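Pevurstead Shared Workshop forum
Projects > Robotics and automation
Thread: Brick sorter, gripping and bin layout

rostosero_kt
Posted 3/29/24

Starting a new thread as the old one had got on to 3D printer belts. For anyone who missed it, I'm building a sorter for toy bricks on the back bench. Two small arms, open storage bins, one colour to a bin. A camera at the wrist does the close work and a fixed one looks down over the whole bench. The control program is called Rostosero and the code is on the workshop drive.

Bins are green, red and blue from left to right. The blue ones go in the yellow bin, which I know will annoy people.

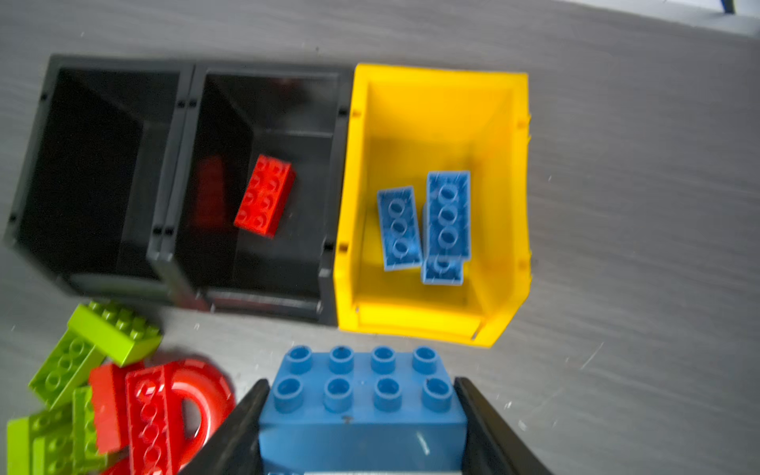 Wrist camera view, blue 2x4 held in front of the bins.

What I'm after is advice on grip. At the moment I pick 2x4s up by the short ends. It centres the brick well but there isn't much face to hold on to, and I get a twist if the fingers close a bit off line. Anyone done this with small parts?

corkmont
Turn the wrist a quarter and take it by the long sides. More contact, less twist. I had the same thing with dominoes.

rostosero_kt
Tried that. Long sides are fine on a clear table but in a heap the fingers hit the neighbours on the way down. By the ends I can usually get in.

baxter_shed
Agree with OP. In a heap you take whatever gap there is. I'd put thin rubber on the fingertips and leave the angle alone. Bicycle inner tube, superglue, five minutes.

corkmont
Rubber will wear through in a week and then you're recalibrating. Get the angle right first.

Keith Tawhiri
What is your camera resolution? And are you sorting on colour only, or shape as well?

rostosero_kt
Wrist camera is set to 1,080 lines and I crop it down before it goes into the colour check. Colour only. The arch goes in with the reds the same as any other red piece.

Last long run was 427 picks, of which 409 ended in the right bin. Most of the misses were drops on the way over, so colour is more or less done and grip is what's left.

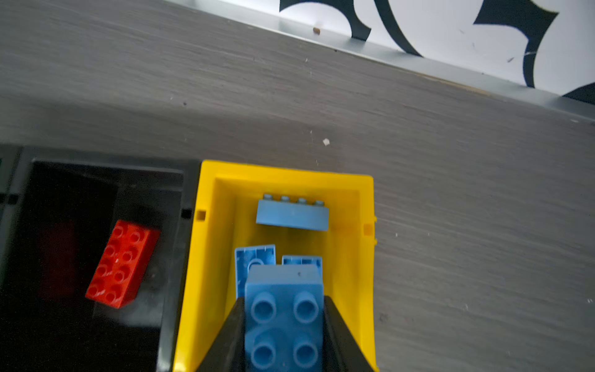 The small bricks are a separate problem. On a 2x2 the fingers have the same width to hold whichever way round you go, so corkmont's quarter turn gains nothing there. I've slowed the close for those and it helps a bit — at the cost of time.

baxter_shed
Are you dropping from height or placing? If you let go above the rim they'll bounce.

rostosero_kt
Letting go just above the rim. Going lower means the fingers can catch the bin wall.

corkmont
Then move the bins apart. You have them jammed up against each other, so every approach has a wall either side of it. Leave a finger's width between.

Keith Tawhiri
I would disagree with that. Bins that touch keep each other square. Spread them out and they will wander each time one gets nudged, and then your drop positions are wrong. Mine are screwed to a batten for that reason.

corkmont
So screw them down with a gap. Same batten.

rostosero_kt
The black ones clip together, so I'd like to keep them as they are. The yellow one could move.

Reach is the other limit. Both arms are bolted at the front edge, and the bins are in the middle where either can get to them. 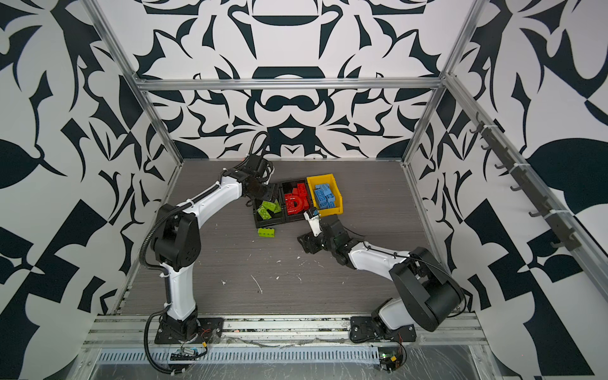
I've been keeping the arms from going for the same bin by making one wait until the other has lifted clear. It's crude and it wastes time. The proper answer is to split the bench into zones, but then red is shared whichever way I draw the line.

baxter_shed
Give red to the right arm and have done with it. Cable ties on the hook strip look good by the way, is that for the spare leads?

rostosero_kt
Spare leads and the hex keys, when people put them back. I'll try red to the right arm.

Keith Tawhiri
Whatever you change, change one thing per run. If you fit rubber and move the yellow bin together you will not know which one did it.

rostosero_kt
Fair. Rubber first, same speed, same number of picks. The box holds 696 bricks so there's no shortage. Will post the count when I have it.

corkmont
Still say it's the angle.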